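Stalton vaporizer: draw got tight after changing the filter

Posted by Eimear Tully

Hi all, I hope this is the right board for it. I have had a Stalton desktop vaporizer since last November (the glass one with the water chamber) and I really do love it, but I put a new carbon filter in last night and now it feels like sucking a milkshake through a coffee stirrer. I only use it for dried lavender and chamomile before bed, so nothing sticky. I rinsed the chamber, filled it to the line, and let everything dry first. Did I get a bad filter, or did I do something silly?

Bontu Ayele

Hello Eimear, and welcome! You didn't do anything silly, I went through the same thing with mine. New carbon has a lot of fine dust in it, and once that gets damp it packs down like wet sand. Take the filter out, tap it over the sink until no more black powder falls, and then draw on it dry 20 times or so before you add any water. While you have it apart, check the water level too. The line on the older Staltons is too high if you ask me, and I stop a good finger's width under it. Mine loosened up by the second evening.

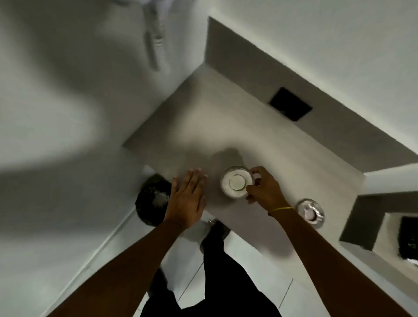 One hand flat, one on the rim.

Oh, and go gently when you put it back together, because if the gasket rolls you'll get a whistle, and then you'll be back here asking about that (ask me how I know!). I change my filter every 100 sessions and it has been happy as can be.

Nithin Chowdary

just get the Dello ones, they fit and they cost less

Obsa Sisay

Bontu is right about the dust. I would add that the Jikumari filters are a hair thicker than the originals, so if that's what you bought, leave out the paper disc underneath. Two layers is too much for that little chamber, and I've been much happier with just the one.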